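From: Imani Mrema
To: Hullside swap list
Date: 27/01/2019
Subject: Re: [Hullside swap] How are we folding the shirts?

Xinyi Feng wrote:
> Before I print the sheet for the folding table, can we settle on one
> method? Last October we had three kinds of stacks and the flat ones kept
> sliding off the shelf. Also, Kiều asked if we can fit 400 shirts in the
> front room this time or if we should stop at 200.
> Xinyi

Xinyi, all,

I'd go with the long fold for everything with short sleeves. Lay the shirt flat, bring one side over the other so you have a strip, tuck the sleeves in, then fold the strip in from the hem. It stands up in the crate and you can flip through them like files. Toàn did most of his that way last time and his crates were still in order at closing.

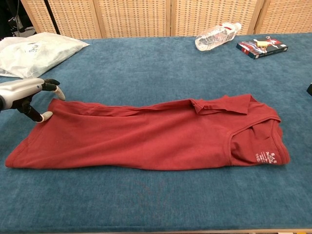
Sizes are the other thing to put on the sheet. We lost a lot of time in October opening shirts back up to find out what they were. If the fold starts at the hem, the collar stays at the outer end and you can get at the label without undoing anything. On the red one the strip is made but not shortened yet, and the white label inside the neck is right there in the opening. Watch the top edge too - there's a loose flap lying over the body on that one, and it should be smoothed in before the next fold or the bundle comes out thick on one side.

On Kiều's question, I'd stop at 200. The shelf takes up to 6 crates and I don't want any on the floor by the door again.

Long sleeves and sweaters can stay flat, in their own pile. Mỹ has the tape for marking sizes on the crates. I can bring 2 more crates if somebody has room in a car to take them back after.

Imani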